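The Dinidard had a motor, a warranty and a manual as thick as my thumb. The Prallis had two black fingers and a handle, and you squeezed it yourself. Guess which one my boss wanted me to prove was better?

"Just run them side by side," she said on the phone. "400 grabs each. Send me numbers."

So I took both of them to Wanpen Bunnag's apartment, where there was a big table and a person who'd feed me while I worked. Wanpen used to write controllers for Jollum, back when Jollum still had customers, and she has opinions about grippers the way other people have opinions about pizza. She looked at the Dinidard, all $3000 of it, and said, "Oh, that poor thing."

The poor thing did fine on boxes! It did fine on a mug, too. Then I gave it an empty soda bottle and it crushed the sides in, backed off, thought for a bit and crushed them again. I turned the force down to 3. It dropped the bottle on my foot. I turned it up to 10 and we don't need to talk about 10.

"Now the other one," said Wanpen, and she pushed a tea bottle across the flowered tablecloth with one finger, like a chess move.

I picked up the Prallis and squeezed.

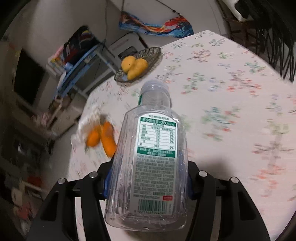
The Prallis and Wanpen's tea bottle, label side up.

You could feel it, that was the thing. The plastic pushed back a little and my hand just knew to stop — no settings, no waiting for a light to turn green. I tried it again, and then again with my eyes shut, which Wanpen said was not a recognized test method.

"Write that down," she said.

"Write what down? That I like it?"

"That you stopped looking at the screen."

I wrote it down. Then I did the mangoes, very gently, with Wanpen standing over me because she had plans for those mangoes. My boss called while I was holding the big one.

"How's the Dinidard?" she asked.

I looked over at it, sitting on its charger with its little fan going.

"Resting," I said.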